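Sorting the October box

Feb 2, 2026

I finally finished sorting the cards I bought in October. It was a mixed lot of Harkemlow hockey commons from a shop clearing out its back stock, 1,456 cards for 20 dollars. The seller had packed them in no order at all, so it took me six evenings at the kitchen table.

Most of it was what you would expect. Lots of doubles, a fair bit of corner wear, and one brick of checklists held together with an elastic band that had left a dent in the top card. I needed 102 cards to finish the base set and went in hoping for half of them. I got all but 6.

The colour variations were harder. The grey borders and the silver borders look the same under my kitchen light, so I ended up doing those by the window in the morning. If you collect this set, check the card number on the back – the silver ones have a small dot after it. 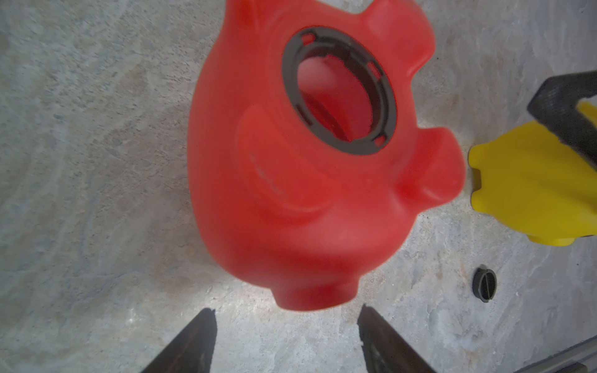

Still looking for

From the base set: 14, 37, 88, 140, 141 and 209. Condition doesn't matter much as long as there are no creases.

I also have a stack of Parnenitz inserts I don't collect and would trade for any of the above. Leave a comment with what you have. I'll cover postage within Canada.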